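13/05/2019

When Griet Van Damme started at Wukley, the packing hall in Brisuvcombe ran on people standing at long tables and moving small things from one place to another. She was one of them for nine years. Now she runs the arm cells, and she spends part of every week in a side room off the hall where new jobs are tried out before they go anywhere near an order.

Wukley packs sample kits, craft sets and spare parts for other firms. On a full shift the hall turns out 3000 kits. Most of the work is still done by hand, but two of the lines now have arms on them, and a third is planned for December.

"People think it arrived one morning and we all came in and found it," says Van Damme. "It was more like a year of meetings. They asked who wanted to learn it. I put my hand up mainly for my shoulder. I'd had trouble with it for a long time and I knew I couldn't do another ten years on the table."

She was sent on a course run by Zornon, the small company that set up the first line, and came back with a folder she says she has hardly opened. What she uses is what she has picked up in the side room. Every new job begins there with coloured cubes. The real parts come later, when the arm can be trusted with them.

"You don't learn anything from watching it do the real job badly," she says. "You get a pile of bent parts and a cross customer. With the blocks you can see what's wrong."

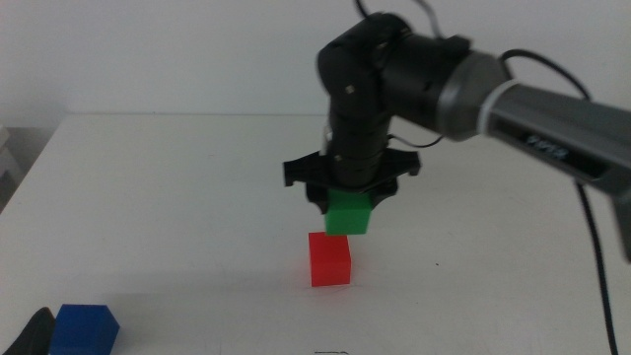 The part that takes the time is letting go, she says. Picking a thing up is fairly easy to get right. Putting it down so that it stays where you want it is another matter, and it was the same when she trained new starters on the tables. They would grab quickly and then drop things into the tray from too high.

"I used to tell them, take it all the way down. Don't let go until it's there. I'm telling the arm the same thing now, only I'm doing it with numbers."

She keeps those numbers in a notebook and copies them into the system at the end of the day. The height at which the fingers open is written on its own page, with the old figures crossed out. One job, known in the hall as Cortés after the customer's product, a boxed set of tiles, went through 23 versions before she would sign it off.

Not everyone was pleased to see her move across. Some of the people she had stood beside thought she was helping to get rid of their jobs, and one or two said so to her face.

"I didn't have a good answer. I still don't, not a full one. What I can say is that there were 291 of us before the first line went in and there's the same number now. But the jobs aren't the same. There's less packing and more checking, more feeding the lines, more of what I do. If you liked the packing, and plenty did, then you've lost something."

What did they like about it? She thinks for a while before answering.

"You could talk. That's the main thing. Your hands knew what to do and you could talk all day. On the arm lines you're watching. You can't really chat and watch, or I can't. And you're further apart. There's a woman I stood next to for six years and I see her at break now, if our breaks match."

The breaks were one of the things that went wrong at first. The arms do not stop for tea, so management staggered the rota to keep someone at each line, and people ended up sitting in the canteen with colleagues they barely knew. After complaints, the lines are now paused twice a shift. Van Damme says the loss in output was smaller than anyone upstairs had feared.

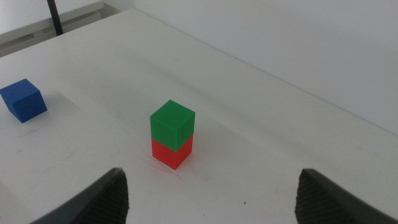
Pay was the other argument. The people who moved to the lines were given a new grade, and those who stayed on the tables were not, although they still did the awkward kits that the arms could not manage. That was settled last year with a flat allowance for anyone trained on both. Van Damme did some of the training herself, in the side room, and she started everybody on the same thing: one cube on top of another, the green on the red, sitting square. The blue one was left standing off to the side, and she would ask the trainee what the arm should do if it came across it. Most said it should pick it up. Her answer was that it depends what you have asked for, and that on the line there is always something on the table that isn't part of the job.

"They get that straight away, the ones from the tables," she says. "They know what a messy table is like. The lads who came in from outside with qualifications took longer over it, if I'm fair. They were better at the software."

She has become used to the view from the small camera at the wrist, which she has open on a screen for much of the day. At first it made her feel slightly sick. Now she finds it easier to judge a gap from there than by leaning over the table, and she has begun marking trainees on whether they check it before they start a run.

Her shoulder is better. Her eyes are tired by the end of the afternoon, and she has asked for a different screen. She also misses finishing things. On the tables you could look at a full pallet and know that it was yours.

"Now somebody asks what I did today and I say I moved a number down by 2. My husband thinks that's very funny."

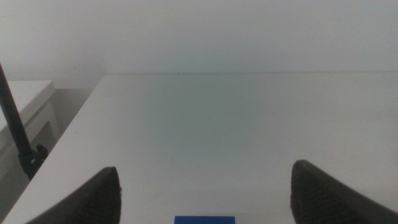

*The wrist camera's view in the side room, with the fingers open.*

Asked whether she would go back, she says no, though she still does a morning on the tables when they are short. She likes to keep her hand in, and it lets her hear what people are complaining about. At the moment it is the noise from the second line, and the fact that the new line will take up the corner by the windows.

"They've got a point about the windows," she says. "I've told them upstairs. We'll see in December."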